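How to Budget for a Set of Hand-Held Grippers

Posted June 19, 2019 by Katalin Hajdu

If your team is planning to record hand tasks for robot training, the gripper itself is only one line of the budget. I put together the plan for our Fliltdale site and went over on the first draft. These are the steps I use now.

Step 1. Write the task list first

List every task you want to record before you ask for a quote. Folding towels and wiping tables need a wide opening and soft contact. Sorting screws needs narrow tips. If you buy first and pick tasks later, you will end up paying for fingers twice.

Step 2. Decide how many stations you need

Count people per shift, not people on staff. We planned for six stations and that has been enough. Each station needs a gripper, a camera, a table, a charger and storage for the recordings. Add one spare gripper for the whole room.

Step 3. Price the parts that wear out

Ask each supplier for the price of a finger pair on its own. Skerker charges $114 a pair. Varer sells the pads separately, so you can keep the mount and replace only the part that touches things. Check that the screw holes match across versions. Ours did not, and we had a box of pads we couldn't use until the adapter plates came. 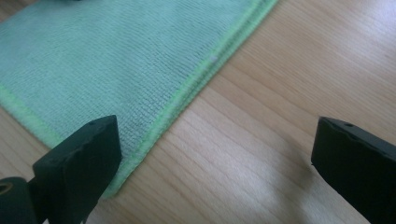
Step 4. Set aside money for props

People forget this line. Cloth, dishes, boxes and tools all have to be bought, washed and replaced. Our opening order for props came to $290 per station, and household linens were the largest share. Buy several colors of the same item, and keep the receipts together so you can reorder the same ones.

Step 5. Plan the tables and lights

Ordinary tables are fine. Measure the reach of the person using the gripper and leave room on both sides. Budget for a lamp with a diffuser at each station if you have windows nearby.

Step 6. Add labor and a reserve

Setup took us nearly 20 hours, including calibration and labeling the storage drives. Put those hours in the plan at your real pay rate. Then add a reserve for shipping, customs and broken parts.

Step 7. Get quotes that can be compared

Send the same list to every supplier. Ask for:

Unit price and price per finger pair
Delivery time
Warranty length and what it leaves out
Cost of a replacement camera mount

Zacharopoulos sent us one total with no breakdown, and we had to ask again.

Order one complete station and run your full task list on it before you sign for the others. We will review our own numbers in October and update the prices on this page.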